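Signed the lease for the new place in Andstead. Going from a three-bedroom rental house to a one-bedroom apartment on the third floor. I'm putting the whole move in one thread because a few of you asked what it costs and how long it takes.

July 25, 2022

Background first. I rented the house on Miranden Street for six years. The owner is selling. I got proper notice and the deposit is coming back in full, so no complaints there.

Budget for the move is $2,000. That covers the truck, the movers, one month of storage and the elevator fee. It does not cover furniture or the new deposit.

Yes, there is an elevator fee. You reserve the elevator for a four-hour block and pay whether or not you use all of it. Ask about this before you sign anything. I only found it on page nine of the lease.

Got three quotes. Two companies quoted by the hour and wouldn't put a cap in writing. Riedl quoted by weight and came out to look at the house first. Their estimate was 3,000 pounds.

That seemed high to me until I started picking up boxes of books.

I went with Riedl. They weren't the lowest number, but the quote listed stairs, wrapping and the drive as separate lines, and I could cross out the ones I didn't need. I crossed out wrapping. I own plenty of old blankets.

Measuring: do the new place before you decide what to keep. I did it the other way around and spent an evening deciding where to put a couch that won't go through the door.

Write down the door widths, the hallway where it turns, and the inside of the elevator. Diagonal too. Keep it on your phone and on paper. My phone died halfway through the walk-through.

The couch is gone. Sold it to a couple two blocks over who carried it home themselves on a garden cart.

What sold fast: couch, bookcases, the washer, every lamp. What didn't sell at any price: the china cabinet, a box of picture frames, the big desk. The desk went on the curb with a sign and was gone by breakfast.

For the things I couldn't decide on, I took a small unit at Ondo Storage. Month to month. The rule I set is that whatever is still in there in December gets sold or given away. I have put it on the calendar.

Tip on storage units: the advertised rate usually leaves out insurance and the lock. Ask for the full monthly figure with everything in it, and ask when they raise it.

Hardest thing to give up was the dining table. It seats eight and I used it for everything - taxes, sewing, jigsaw puzzles, a lot of mail. The new kitchen has a corner for eating in and that's it.

I had settled on a square one with a drop leaf. Then I taped the outline on the kitchen floor and walked past the corner of it for two days. I hit it with my hip both days. So I switched to looking at round ones.
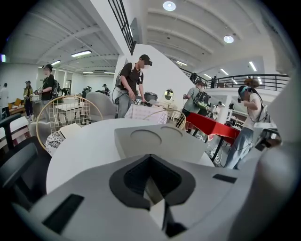
Round and white, no corners to walk into.

If you do the tape test, put the chairs in too, pulled out the way they are when somebody's sitting in them. The table is the small part of the problem. I used laundry baskets as chairs and it worked fine.

On to packing. I bought 20 medium boxes and needed more. Small boxes for books, medium for nearly everything else. I skipped the large ones. Every large box I've ever packed has been too heavy or half full of pillows.

Label the sides, two of them if you can. Once boxes are stacked you can't read the tops. I write the room in the new place, so a box from the old sewing room says BEDROOM CLOSET.

Kitchen took the longest. Two full evenings for what I would have called a small kitchen. I found four can openers and kept one.

Plates go in on edge with paper between them. Glasses get a dish towel each. I ran out of dish towels and moved on to socks.

Utilities: power and internet both wanted more lead time than I expected. Internet was the slow one, with the first open appointment a week after I move in. I'm going to be at the library a lot that week.

Mail forwarding took a few minutes online. It doesn't catch everything though. I'm keeping a list of who still sends to the old address and changing them as they turn up. The dentist, the bank and a seed catalog so far.

Somebody asked about pets. No pets. One very large fern, which is riding in my car with the seat belt on. Movers in general won't take plants, so check if you have a lot of them.

Somebody else asked whether it's cheaper to do it yourself. I priced it. Truck rental, gas, a dolly, dinner for whoever helps, and a second day because I'm not fast. I would have saved a little. I have a bad shoulder, so it wasn't much of a decision.

Move day. The crew was early by half an hour, which I was not ready for. I was still taping the last kitchen box. They started with the bedroom and worked around me.

Four-hour elevator block, and we finished with time to spare. The slow part was parking. The loading zone behind the building is shared with the pharmacy and there was a delivery van in it. If your building has one of these, go and look at it the day before at the same time of day.

Final weight came in under the estimate and so did the bill. Selling the bookcases and the washer probably did most of that.

Damage: one scuffed dresser leg and a cracked flowerpot. I packed the flowerpot myself, so that one is mine.

First night I couldn't find the sheets. They were in a box marked BEDROOM CLOSET, under three other boxes marked BEDROOM CLOSET. Add a word or two about what's in there. "Sheets" would have done it.

The apartment is quieter than the house. Less traffic, and the upstairs neighbors must go to bed early. The water pressure is better. The oven runs hot and I've already burned one tray of biscuits finding that out.

The lease is 12 months and then it goes month to month. I asked for that in writing, and they added it without any fuss. It's worth asking. The worst they can do is say no.

Things I still need: a shower curtain rod that's long enough, a hook for the back of the front door, and somewhere for the vacuum to live. At the moment it lives in the hallway.

If anyone in Andstead knows a good place to get a lampshade rewired or replaced, I'd like to hear about it. I sold all the lamps and then found out the living room has no ceiling light.

Will add to this when I clear out the storage unit.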